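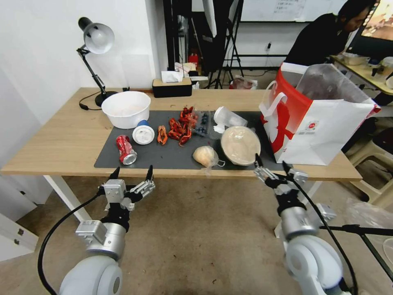

Plidosska Kitchen Words

A word list of home cooking and eating terms from the town of Plidosska and the villages of Staltitz and Fragkou, with glosses in English. Version 4.

Contents
Summary
Files
Columns
How the words were collected
Spelling
Known problems
Using the list
License and citation
Contact

Summary

The list has 2163 entries. Each entry is one word or fixed phrase used at home for food, cooking tools, cooking steps, table habits or leftovers. Restaurant words are left out unless people also use them at home. Plant and animal names are in only if the thing gets eaten, so there is a word for the crayfish in the river and none for the heron.

The first slips were written in 1992 by Orestis Kyriakidis, who was teaching school in Fragkou and wanted a short handout for his class. Most of the material is later and comes from home visits and from mailed-in word sheets. Paraskevi Tsolakis typed up the slips. The box held 2197 of them. Slips that were blank, unreadable or copied out twice did not become entries, and they are listed in dropped.csv with the reason.

Files

words.csv
The main table, one entry per row, UTF-8, comma separated, with a header row.

examples.csv
Example sentences, joined to words.csv on entry_id. Many entries have none and a few have six or seven.

places.csv
Short codes for the places where a word was recorded. Staltitz is split into upper and lower because the two halves use different words for nearly everything made with dough.

dropped.csv
Slips that did not become entries.

Columns in words.csv

entry_id: a whole number. Numbers are never reused, so there are gaps.
headword: the word in the spelling described below.
variants: other forms, separated by semicolons.
class: noun, verb, adjective, phrase or other.
gloss: English meaning, kept as short as possible.
topic: bread, dairy, meat, fish, fruit, greens, tools, steps, table, storage, other.
place: one or more codes from places.csv.
age_note: "old" if the speaker said only older people use the word, otherwise empty.
source: V for visit, M for mailed sheet, S for school handout.
checked: yes if a second speaker agreed with the gloss.

Crayfish and crab share a headword in Fragkou and are two entries anyway, with the same spelling and different glosses. Please join on entry_id and never on headword.

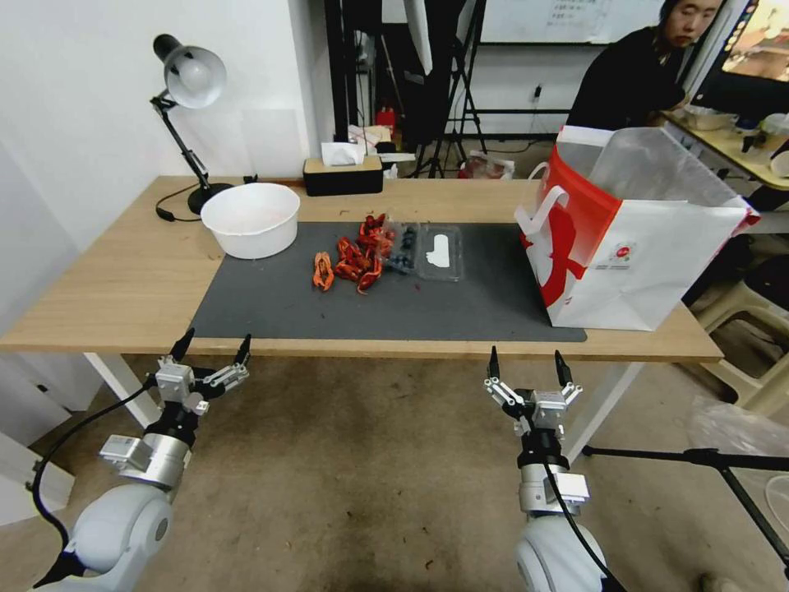

Text by Nataša Mujić, with corrections from Ikechukwu Afolabi

How the words were collected

Visits were done in kitchens, usually on a Saturday, with one person asking and one writing. Speakers were asked to name what was in front of them first and then to talk through a dish they knew well. Talking through a dish gave better material than direct questions did. People asked straight out for "old words" tend to give the same dozen that everyone gives.

Mailed sheets had a topic at the top and blank lines under it. They are good for nouns and poor for verbs. Some families filled them in together, so a sheet may hold more than one person's speech. Source M should be read with that in mind.

We did not record sound. Where stress matters it was marked on the slip by ear, and the two main writers did not always hear it the same way.

Spelling

There is no standard spelling for this speech. We use the Latin letters taught in the Plidosska schools plus an apostrophe for the short vowel. The apostrophe is the plain straight one. Version 3 had curly apostrophes in part of the file, which broke searches; all of them have been replaced.

Long consonants are written double. Final voiced consonants are written as voiced even though most speakers drop the voicing.

Known problems

The fish topic is thin outside Fragkou. Staltitz is uphill and people there buy fish from Prosbridge, along with the Prosbridge names for it.

Berry names are a mess. The same word can mean blueberry in lower Staltitz and any small dark berry in Plidosska. Where a speaker showed us the fruit, the gloss is firm. Where the word came in on a sheet, the gloss says "dark berry" and checked is left empty.

Words for plastic tubs, lids and wrap are mostly borrowed and we were slow to take them seriously. Early slips skip them. They have been added since version 2 but only from visits.

The line between "table" and "storage" in the topic column was drawn differently by different typists. Stelios Tsakiris went through the bowls and jars. He has not yet reached the baskets.

Age notes are what the speaker said. We did not test them.

Using the list

The list is fine for comparing words between the three places, for teaching and for checking spellings. It is too small and too uneven for counting how common a word is in speech. A word with five place codes was asked about more often than a word with one.

Names of speakers have been removed. A few example sentences mention a family nickname, and those were kept only with the family's permission. If you reprint examples, please leave them as they are and do not try to work out who said them.

Changes since version 3

Straight apostrophes throughout.
Upper and lower Staltitz split in places.csv.
Topic "sweets" merged into "other".
Glosses for sour milk products rewritten after a second round of visits in May.
Entry for the bread shovel restored. It had been dropped by mistake.

License and citation

CC BY 4.0 for all files. Cite as: Kyriakidis, Tsolakis and Mujić, Plidosska Kitchen Words, version 4.

Contact

Open an issue with the entry_id and the place you know the word from. Corrections sent on paper to the school in Fragkou also reach us, though they are typed in only when the next version is being prepared.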